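Week 6 handout: Learning to grasp clear glass from demonstrations

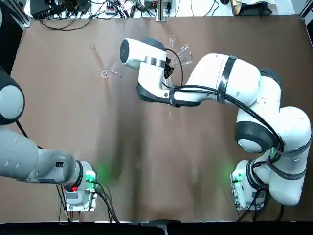 Fig. 1. The two-arm table, seen from the head camera, with clear glassware set out near the right gripper.

Welcome back, everybody! Last week we talked about depth sensors and why they do so badly on transparent things, and I promised we would get to a method that lives with the problem. The one we'll follow today is from the Pritosska project, and it is a pleasantly simple idea once you have seen it drawn out on the board.

Look at the vial and the funnel in Fig. 1 for a moment. Nearly all you have to go on is bright edges against brown, and that is all the policy has too. The authors feed it color images and joint angles, leave depth out altogether, and train it to predict the next 40 arm positions in one go – what we called a chunk in Week 4.

The training set has 500 demonstrations, of which 183 use glass. They first trained on everything together, then trained a little longer on the glass part alone, with the learning rate turned well down. Please keep those two stages apart in your notes, as people mix them up every year (I have done it myself at the board).

One more thing about the figure: only the right arm is stretched out over the table, but the policy still outputs commands for both. Think about what the left arm's targets should be while it waits.

For next time, read the Wako chapter on action chunking and bring one question.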